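Packaging and Shelf Life of Dry Snack Foods
Course handout, Unit 4: Moisture, Oxygen and the Small Bag
Lecturer: Kevin Mac an tSaoi

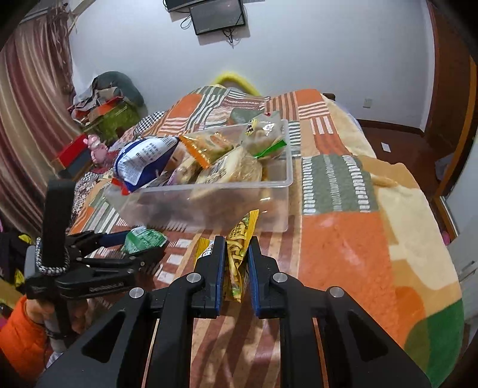

Figure 1. Snack sticks in a yellow bag with a clear window; a small green packet at left.

4.1 What we left open in Unit 3

In the last unit we talked about frying and drying, and we stopped at the moment when the product leaves the cooling belt. The product is then at its best. From this point everything that happens to it is a loss, and the work of the package is to make this loss slow. Please keep your notes on water activity near you, we will use them again.

4.2 Moisture

A crisp snack is crisp when it breaks with little bending. When it takes up water from the air, the starch becomes softer and the piece bends before it breaks. Consumers notice this very early, much before there is any question of safety. In most dry snacks, mold is therefore a small worry and softness is the large one.

The speed of moisture gain depends on the film, on the area of the bag, on the difference in humidity between outside and inside, and on the seal. Students often write a full page about the film and forget the seal. In the Brokham storage exercise, 10 of the 31 bags were soft at the end, and all 10 had a fold inside the top seal. The film was the same in every bag.

Bag size is also important. A small bag has more surface for each gram of product than a large one. If the same film is used for both, the small bag will have the shorter shelf life. Please remember this when you read the Khunthong case, where the company moved its product from a family bag into a single portion and kept the old date on the label.

4.3 Oxygen and light

Fried products contain oil, and oil reacts with oxygen. The result is a smell which people describe as old paint or cardboard. Light makes the reaction faster. A layer of metal on the film stops nearly all the light and also much of the oxygen and water.

A clear window is a compromise. The buyer likes to see the product, and the sales department likes it too, but through the window the light enters. It is possible to make the window small, to fill the bag with nitrogen, or to accept a shorter date. Which of these is correct depends on how quickly the product is sold.

4.4 Storage test, short method

Condition the samples at the chosen humidity. Weigh each bag at the start and then at every check. Open one bag from each group and do the break test before the smell test. Write the result down immediately, not from memory in the evening.

Use 18 bags for each film. If a bag is damaged in handling, keep it in the table and mark it with D. Do not replace it silently.

The chamber at Tustside shows the humidity a little too high after the door is opened. Wait until the reading is stable.

4.5 Terms for this unit

Barrier: the resistance of a film to gas or vapor.
Headspace: the gas volume in the closed bag above and between the pieces.
Flushing: replacing the air in the bag with another gas before sealing.

4.6 To prepare

Read the Khunthong case and the first part of the Firkalholm report, without the appendix. The written task for this unit is worth 100 points. Choose one snack from your own kitchen and explain which kind of loss you expect first, and why. Hand it in by 2019-07-11, on paper, with your group number on the first page.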